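Carol Hartley @carolhartley
Right, a little thread about running the tuck table at Drondale chess club, because Donnie Baxter asked me how we do it and I can't say anything in under ten posts (sorry Donnie!)

Carol Hartley @carolhartley
We started in December with a tin of biscuits and an honesty jar. Lovely idea, but the juniors play until 9 and they're starving by the second game, bless them. So now it's crisps and fizzy drinks, and everybody's much happier.

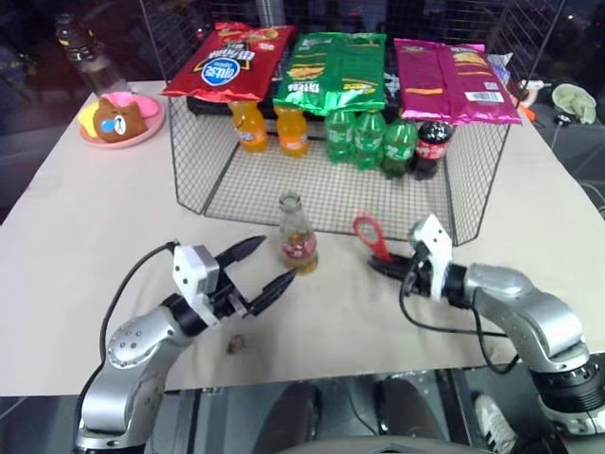

Carol Hartley @carolhartley
Pricing, then. I used to charge 89p for things and spent my whole evening hunting for pennies. Round it up to a pound, love, and put the extra towards new clocks. Ours have been dropped more often than I'd like to say.

Carol Hartley @carolhartley
Do keep the food well away from the boards. We had a very tense endgame against Buchanan last winter and someone put a greasy thumb on the king. I'm still finding crumbs in the pawns.

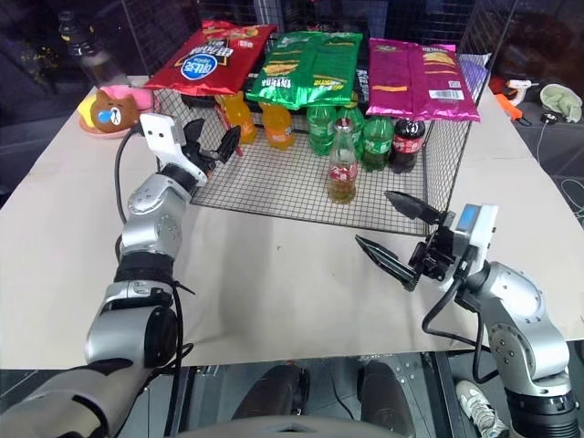
Carol Hartley @carolhartley
And shut up shop while the last round's on! The rustling drives our grown-ups potty. Anyway Donnie, ring me after 2 if you want the price list, I've got it written down somewhere.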